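Mending Table - news for June

Quick one this time, hall booking runs out at 5 and I'm typing this with my coat on.

First the money. We needed 3,000 for the new lease at Wemska and we've got 2,670. So close! Cake stall did most of it, the rest was the jar by the door. If you pledged and forgot, now would be good.

Linaris have put their thread prices up again. I know. I've moved us over to Bangash for the heavy cottons and so far so good - colours a bit brighter than the card, reels a bit bigger. Still buying the fine stuff from Linaris until someone finds better. Tell me if you do.

Needles. Please put them back in the tin. Not the arm of the chair, the tin.

The old Porkach machine is back from repair and running, tension still fussy on the left hand side of the dial. Leave it at five and dont touch it. The other one is waiting on a belt, no date yet.

88 of you get this newsletter now, hello to the new ones. Drop in whenever, no need to book, bring your own scissors if you're fond of them.
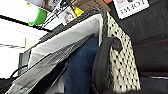 Next session is knees and pockets, starting at 7, kettle on before that. Bring one thing to mend, two at most, we ran over badly last time. Denim is very welcome, and a basket with a cloth lining like this one is kinder to wool and knits than bare weave, which snags. Patches are in the bottom drawer, help yourselves but leave teh big pieces for coats.

More when I hear about the lease.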